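From: Kátia Fontes
To: rotuncombe-menders list
Subject: Re: [menders] grease on cotton, and the dish soap argument

Libor Kopecký wrote:

> I've read through last month's thread twice and I still don't know what
> to do with an oil stain that has already been through the dryer. Half of
> you say dish soap, half of you say chalk, and Washington says throw the
> shirt in the rag bag and get on with your life. I have 4 work shirts
> like this, all cotton, all with the same spot on the front where I lean
> over the pan. Is there an order to try things in? And does it matter
> that one of them is red? I'm scared of ending up with a pink
> patch that looks worse than the stain.
>
> Libor

Hi Libor, hi everybody,

Sorry to reopen the dish soap argument, but I have opinions and a free evening, so you're getting all of them.

First, don't listen to Washington. (Sorry, Washington, I love you, but you'd put a wedding dress in the rag bag.) A stain that has been through the dryer is harder to get out, yes, but I've had plenty come up on the second or third try. The trick is patience and keeping the thing away from heat until you're happy. I hang everything on the rack between tries, even in winter when it takes forever and my kitchen turns into a swamp.

For plain cooking oil on cotton, I go like this. Lay the shirt flat, slip a bit of old towel inside so the grease doesn't travel through to the back, and work a small blob of clear dish soap into the spot with your finger. Clear, please! The blue kind has left me with a blue ring on a white pillowcase before, and I was furious for a week. Leave it while you do something else, rinse from the inside out, then wash it as warm as the label lets you. Look at it once it's air dried, in daylight by a window. Kitchen bulbs lie.

If the spot is old, I do chalk first. Plain white chalk, crushed, rubbed on dry and left overnight, then brushed off outdoors, then the soap. Lachlan uses cornstarch and swears it's the same. I found it cakes up in a knit and you're picking it out for days, but he irons his socks, so he may simply have more stamina than me.

Now the red one. Red is its own headache, partly because a dark spot on red can be nearly anything. Oil just looks like a deeper red, as if the cloth never quite dried there. If yours leans brown I'd wonder about sauce or coffee or rust, and for those I wouldn't start with soap at all. Put a couple of drops of cool water on it and blot with something white, and see what comes off on the white.

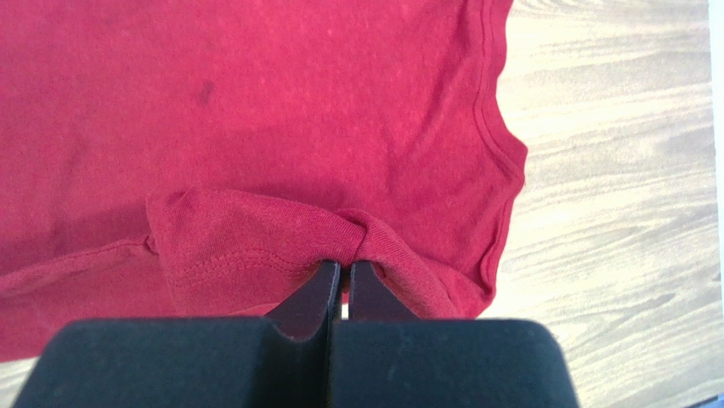
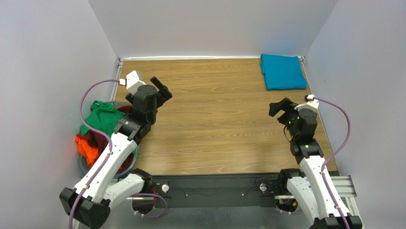

So before anything else, test the dye. Turn up the bottom hem, wet a bit on the inside, press a white cloth on it and count to 22 (my grandmother's number, don't ask me why it isn't 20). If the cloth comes away pink, everything you do has to be cool and quick, and no rubbing. Rubbing is what gives you that faded patch you're scared of. You're roughing up the surface of the knit as much as losing color, and it doesn't come back. Dab, lift, dab, lift. It's boring, put the radio on.

And please no bleach, not even the "gentle" oxygen stuff, until you've tried that on the hem too. I once did a whole red tablecloth without checking – half of it went the color of canned salmon.

Rosimeire asked off-list whether the bar soap from Skirenari is worth the money. I like it for collars. For grease I can't tell it apart from dish soap, and the bar goes to mush if you leave it in the dish. The Antal brush, on the other hand, I'd buy again tomorrow. It's soft enough for T-shirts and the handle doesn't swell up. Rosimeire, come and borrow mine before you spend anything.

Oh, and somebody wanted to know about the visible mending route, when the stain just will not budge. I'm all for it! A little patch or a few rows of stitching right on top, in a thread you like, and it's a feature. On a T-shirt use something stretchy behind the stitches or they'll pop the first time you pull it over your head. I used up an old Jivstead sewing kit doing that on my nephew's shirts, and he now stains them on purpose so he can pick a new shape. He's up to a whale.

Libor, try the worst of the four first, so you've got nothing to lose, and save the red one till you've got your hand in. Write back and say how it went, and tell us what you're frying, because that's a lot of splatter for one person. Have you thought about an apron?

Kátia

PS – Who has my pinking shears? Orange handles, went missing in April. No questions asked, just leave them on my porch.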